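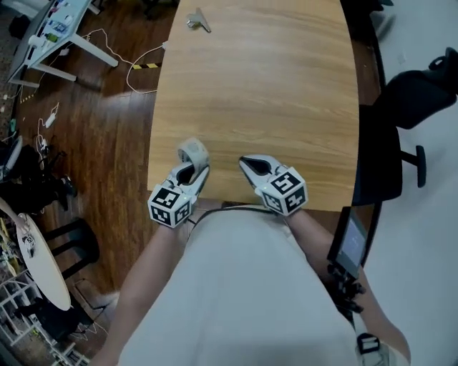 I had been meaning to visit the Lindari workshop in Londa since March, and on 2024-09-10 I finally got on the early train and went. It was their open day, the coffee was good, and I stayed far longer than I had planned (I always do).

What I wanted to see was how they look after a pair of hand-held grippers, the kind a person works with both hands while everything is recorded for a robot to learn from later. Theirs go by the name Mimum. Each one carries a white cube with black square markers, and our host spent a good while on those cubes — wipe them with a dry cloth, never tape over a corner, and reprint a face as soon as it gets scuffed. The finger pads are checked every morning, and the cables get a gentle tug at both ends before anyone picks up a thing. I loved how ordinary it all was, keys and packing tape on a wooden table!
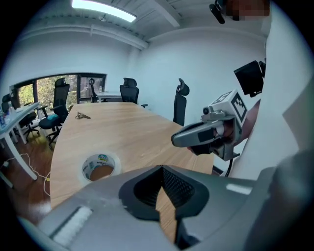 How often do the grippers need to be calibrated again?

After every 35 recordings, and any time one of them has been dropped or had its pads changed. It takes 16 minutes if the markers are clean.

The pads themselves come from Jakubowski, and a fresh set goes on with 3 small screws and a dab of patience. Apparently the ribbed faces fill up with dust and glue long before they wear down, so there's a soft toothbrush in the drawer just for them. The logbook was on entry 287, and I was allowed to leaf through it, which made my afternoon.

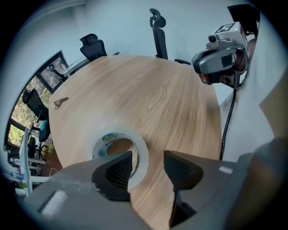 We brush ours with a little soapy water and let them dry overnight, wrote a reader called Pelle after I posted my first notes, and a set lasts us much longer that way. Do ask them if they've tried it!

I have sent the tip on to Lindari, and I'll add their answer when it comes.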